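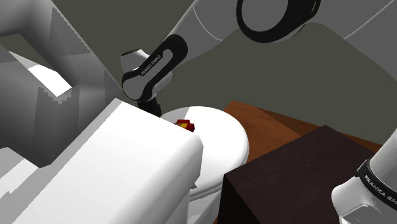

By Rosalba Cirillo | Site visits | June

Kosard keeps its simulation group on the upper floor of the Mamotau building, and the afternoon tour started there. The ground floor has the real benches. I spent most of my time on one simulated cell, called Fontana, and on how it is kept in working order.

Fontana is a bathroom layout with a single Franka Emika arm in it. The task under test is a pick beside the toilet: the target is a small red and yellow object resting on the back of the seat, right where it meets the tank. The gripper comes down from over the tank side, so the approach has a large rounded block on one hand and the curve of the seat on the other. A dark brown box stands near the arm's base and partly blocks the view of the bowl.

Jarrah Hoani maintains the cell. His rule is that it is treated like hardware. It has a logbook, a list of known faults and a check that is run before anyone else gets access in the morning. The check takes 15 minutes and goes in this order: load the scene, read back the base pose, move each joint through a short sweep, open and close the gripper, let the target settle under gravity, then reset and compare poses against the stored reference.

The settling step is where most log entries come from. The toilet was imported as one visual mesh with a separate, simpler collision shape. In the first version the collision shape closed over the gap between tank and seat, and the target came to rest slightly above the surface it was meant to sit on. Grasps looked good on screen and failed in the contact report. Hoani split the shape into 9 convex pieces and set the contact margin again by hand. He ran both versions side by side for us with the collision geometry switched on, and the difference at the junction was plain.

The second recurring fault concerns the base. The arm and the dark box were originally placed by separate files with different origins. A change to one did not carry over to the other, and the box could end up overlapping the base housing. Both now hang from one parent frame. If the read-back differs from the reference by more than 2 mm, the run stops before any motion command is sent.

Rendering gets less attention. The gray structures behind the tank still have stair-stepped edges, and the back wall is a flat olive gray with no texture. I asked if this mattered. For the planner it does not, as it reads geometry only. For the Curmont project, which trains on rendered views, Hoani would like smoother edges and more varied lighting, but the collision work has priority.

Resets were the last item. A reset used to put back the target and leave the joint velocities as they were, so that an episode could begin with the arm still drifting. The current routine zeroes the velocities, waits 30 steps and only then releases control to the policy. We watched several resets in a row. One was rejected for a target pose out of tolerance, and the log gave the object name and the offset.

Fault lists for the other cells are kept in the same format. Kosard takes visit requests through the Mamotau front desk, and the upper floor is open to groups in the afternoon only.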